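Ten Thousand Doors and One Real One: An Afternoon at the Luvalau Lab in Clinville

I went to the September open afternoon expecting a robot that opens doors. I got one, eventually, for a short while. Most of the visit was about doors that exist only on a computer.

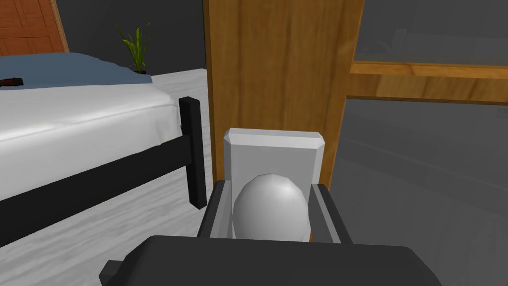 What the lab says it has done

Luvalau is a research group on the second floor of the old Sutherland building, above a print shop. Its main project goes by the name Nestasine, and the claim on the poster by the elevator was a big one: train a robot arm to open doors and cabinets entirely in simulation, then put the result on a real arm with no further training.

The method is easy enough to describe. The computer builds a furnished room, picks a door or cabinet, puts a handle or a knob on it, and sets a simulated gripper in front. The program controlling the gripper gets a camera picture and has to work out how to move. If the door ends up open past a set angle, the attempt counts as a success. Then the room is thrown away and another one is built, with different furniture, different lighting, different wood. The group calls this "scrambling." The idea is that a program that has seen enough variety will treat the real world as one more variation.

I have heard this idea before, at other open days, and it has usually come with a video in which the real robot does the thing exactly once.

The rooms

We were shown the simulated rooms on a large monitor, and they are better than I expected. Wood has grain, glass has faint reflections in it, and a knob catches the light the way a smooth knob should. One setup had the gripper's fingers on either side of an egg-shaped gray knob, with a bed and a potted plant off to the left. I would stay in a hotel that looked like that.

Good looks are the cheap part, though. What I wanted to know was how the knobs behave. A real knob is loose, or stiff, or turns a little before anything happens. Real doors swell in summer. The one on my own bathroom needs a shoulder. I asked whether any of that was in the simulation and was told that friction and hinge stiffness are varied "within a range." I asked who chose the range. The answer was that the team did, by feel, early on, and that it has not been changed much since. I appreciated the frankness, but that seems to me a fairly large hole to leave in the middle of the method.

The numbers

The test set has 478 simulated doors and cabinets which the program never saw in training. The slide gave an overall success rate in the simulator and it was high. What the slide did not give was a breakdown by handle type. When someone in our group asked, a second slide came up from the back of the deck, and it told a different story. Lever handles and bar pulls did very well. Round and egg-shaped knobs came in at 65 percent.

That makes sense. A bar gives two fingers something to hook behind. A smooth rounded knob gives them very little, and if the fingers close slightly off center, they slide. It also means that the headline number depends a lot on how many knobs are in the test set, and there are fewer knobs than bars.

I also asked what happens when the program fails. Does it try again, or does it keep pulling at nothing? At present it keeps pulling until time runs out. A retry is "planned."

The real door

At half past three we were taken to the back room, where a real arm stood bolted to a bench in front of a kitchen cabinet and a freestanding door in a frame. The group asked us to stay behind the tape and to keep our coats away from the camera.

The cabinet went well. The arm moved slowly, took the bar pull, and drew it open without any fuss. I have no complaint about that, and it was done with the overhead lights on and then again with half of them off, which was a fair thing to show.

The door with the knob was another matter. It was given 10 tries. It opened the door on four of them. On most of the others the fingers arrived in the right place, closed, and slipped off the front. On one it pushed the knob hard enough that the arm's safety stop cut in and we all waited while it was reset.

Four out of ten from a program that had never touched a real knob is a respectable research result. I mean that. It is also a long way from the poster by the elevator, which has no mention of knobs at all.

What I would want to see

The group plans a paper, and if they are taking suggestions I would put the handle breakdown in the main table and not in the back of the deck. I would measure a few dozen real doors, in real houses, and set the friction range from those. And I would run the real test on more than one door, in a building the team does not work in – the Clinville library would do, it has some terrible ones.

Practical notes for anyone going next time: parking behind Sutherland is free after noon. The talk is given twice and the second one is less crowded. The back room holds 3 or four visitors comfortably, and we were more than that, so get to the tape early if you want to see the fingers close. Coffee was from a machine and cost a dollar.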